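Notebook, November, gripper bench, after lunch

OK, so the dropouts are back. I really thought we'd put this one to bed when we swapped the cables on the Killton units, but the folding session this morning went sideways again, same as before. The log just stops getting finger width for a stretch and then picks up like nothing happened! No error, no beep. If I hadn't had the plot open on the laptop I'd have missed it completely.

Numbers before I forget: first gap at sample 3195, and it lasted 800 ms. We're logging at 50 Hz, so that's a good chunk of a grasp gone (and of course it's the part where the fingers close on the cloth, the one bit we need). Battery said 75 percent, so I'm not buying the low-power theory anymore, sorry Gillum people. 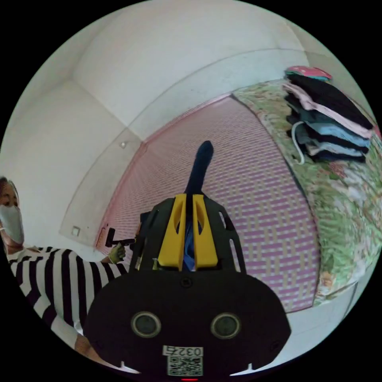
Unit 0327 during the folding work, navy cloth at the fingers. Red light on at the bottom.

I still don't know what the red light is telling me. The Doromum manual says red is "attention," thanks a lot, and doesn't say whether it should blink or stay put. Felicidad Dela Peña thinks it comes on whenever the recorder misses a packet and then latches until you power cycle. I think it might just be the normal recording light on the older firmware. We went back and forth on this for way too long over coffee and neither of us won.

Things I tried on the bench afterward: wiggled the connector hard (nothing), opened and closed the fingers fast with no cloth (nothing), same again with a thick towel stuffed in there, and bingo, one gap, a short one. So it could be the finger carriage flexing under load and pulling on the encoder lead. I want to open the shell and look at the strain relief before I say that out loud to Kao.

Until then, 0327 stays out of the good dataset. I renamed this morning's files with "gap" on the front, so please don't merge them! Felicidad is going to run the towel test on the other handle tomorrow with the plot up, and I need to find the tiny hex driver, which was in the blue tray last time I had it.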